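Refinishing a walnut dining table, how long before I can put hot dishes on it?

Asked Jun 7, 2025
14 comments
Share

I stripped and refinished our dining table over the last couple of weeks and need to know when it is safe to use normally. The table is solid walnut, 71 inches long, bought used in February. The old finish was lacquer and had gone sticky at both ends where people rest their arms.

I took the lacquer off with a gel stripper, wiped it down with mineral spirits, let it sit overnight, and sanded 120, 150, 180. Then three coats of Janex wiping varnish, satin, with a light scuff between coats. The last coat went on nine days ago. The garage was in the low 60s most of that time and it rained a lot.

The can says light use after 24 hours and "full cure in time," with no number. I emailed the company and got a form reply telling me to read the can.
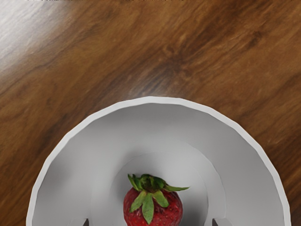
It feels dry to the touch and there is no tackiness anywhere, but if I put my nose close to it I can still smell solvent. My fingernail also leaves a faint mark if I press hard on the underside of the apron, where I put the same three coats.

We have family coming in two weeks and there will be hot serving dishes on it for most of a day. I would also like to wax it before then. So my questions are: can I use it in two weeks, do I need to wait longer to wax, and is there any way to speed this up?

Share
Follow

3 answers

Top answer

If you can smell it, it is still curing. That is the simplest test there is and it works for any oil-based varnish. Dry means the solvent has mostly left the surface. Cured means the film has finished hardening, and that takes much longer, especially in a cool damp garage.

I plan on 30 days at 70 degrees for a wiping varnish. Your first nine days were cool and wet, so I would count them as maybe five.

For the family visit you will be fine if you take some care. Plates and cold food can go on it at two weeks. Use thick trivets under anything from the oven, cork or folded wool, and do not use rubber or vinyl placemats. Vinyl is worse than heat on a young finish. The plasticizer gets into the film and leaves a soft patch that never really hardens. I ruined a sideboard that way. A cotton tablecloth is okay if you take it off at night. Check the bottoms of your bowls too, because an unglazed foot ring will scratch soft varnish if somebody drags it.

To speed it up, bring the table inside. A warm room with a fan moving air past it (not straight at it) does more than anything else. Don't use a space heater aimed at the top, you can get the boards moving and then you have a different problem.

Hold off on the wax until the smell is gone. Wax slows down whatever curing is left and it makes it hard to add another coat if you need one. When you do wax, use a thin coat of something plain. I use McKinnon paste wax and one can has lasted me years.

Last thing, when you sand a repair later on, 180 is enough for varnish. People who go up to 3000 on bare wood before finishing are wasting their time. Save the really fine grits for rubbing out the top coat after it cures.

Helpful (71)
2 comments

Comment: Agree on vinyl. The clear felt-backed table protectors do the same thing if you put them on upside down.

Comment: Would you do a fourth coat before the visit? I wouldn't, it just starts the clock over.

Answer 2

I did ours with Pistton hard oil and it was ready in a week, no problems. Much easier than varnish and you can fix a spot without doing the entire top. Next time I would go with that. Spills have to be wiped up pretty fast though, we do have one ring from a flower pot.

Helpful (6)
Share

Answer 3

Two weeks is OK for normal use. I have built tables for customers and delivered them sooner than that with a care sheet telling them to go easy for a month.

Your fingernail test on the apron is not telling you much. The underside gets less air, so it will be behind the top. Test the top somewhere that does not show, like right at the end near a corner.

If you end up with a white haze from a hot dish, don't panic and don't strip it. That is moisture in the film. Leave it alone for a few days first, a lot of them fade without help. If it is still there, rub lightly with 0000 steel wool and a little mineral oil, going with the grain. A customer of mine paid Trikach 200 dollars to come out and fix one and that is all the guy did.

Helpful (23)
Share

Report this page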